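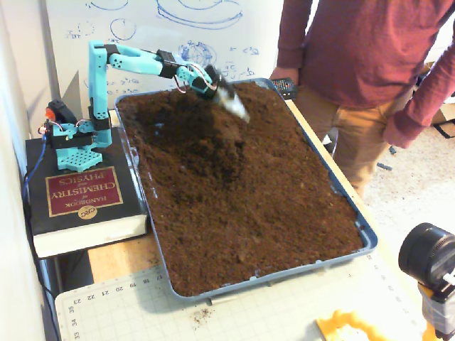 To: Durnent robotics club list
From: Ekaette Bashir
Subject: Re: [durnent-list] Digging arm, where are we?

Ívar Bisgaard wrote:

> Before I book the van for Zokerville I need to know what the
> digging entry looks like. Last I heard the arm could reach
> the tray but stalled when it got below the surface. Is that
> still so? Also, are we allowed to change the scoop between
> the practice run and the scored run? The rules say "end tool"
> in one place and "gripper" in another and I can't make them
> agree.
>
> Ívar

Ívar, all,

Taking these in order.

The stalling was mostly the angle. We had been sending the scoop straight down, which puts the whole load on the elbow servo, and it would buzz and give up. The new routine comes in at a slant, pushes forward a little, then curls the wrist before lifting. In July we logged 63 digs with it and had 2 stalls, both near the rim of the tray where the arm is almost at full stretch. I have put a limit in the code so it won't try to go that far out.

The base still goes up on the chemistry handbook. It gives the right height and it is heavy. If anyone has a proper block of the same thickness, please bring it, as the library side of Drikirholm would like their book back before the competition.

Potting soil behaves differently from the sand in last year's task. It holds a slope, so after a few scoops you get a trench with steep sides and the next dig brings up less than you planned for. The sketches on the whiteboard are an attempt at working out the scoop angle. Please don't wipe them until someone has copied them into the notes. 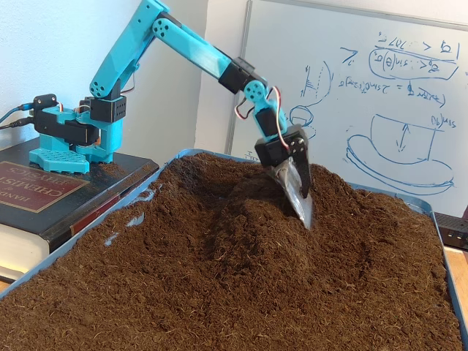
Ogundipe asked at the last session whether we ought to be measuring by weight or by volume, given that damp soil weighs so much more and the judges will be using their own bag. I think weight, as that is how it is scored: 1000 grams moved into the bin is full marks, and anything under that is pro rata. But we should test with damp soil as well as dry, and write down which was which. The first few pages of the log don't say.

On the scoop, I read the rules as allowing a change so long as the arm itself stays the same – but I have written to the organisers to ask and will forward the answer. Until then, please treat whatever is fitted on the practice run as what we score with.
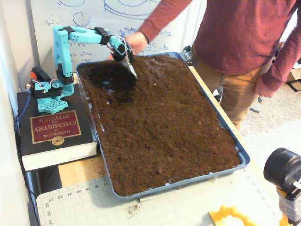

Wiring at the wrist needs attention next. The servo leads hang in a loop there and could catch on something when the wrist curls. I would like to shorten them or clip them along the forearm, leaving enough slack for the full turn. That is a good job for one of the newer members and I can sit with whoever takes it.

Also still to do:

Print a spare forearm and a spare base plate
Label the cables at the base end
Sieve the soil, there are some big lumps at the bottom of the bag
Try the full routine from a cold start, with no one touching the laptop

The code is in the shared folder under dig52. Please don't edit the older ones, I am keeping them to compare against.

Ívar, yes, go ahead with the van. We need room for the tray, the arm in its box and one bag of soil.

Ekaette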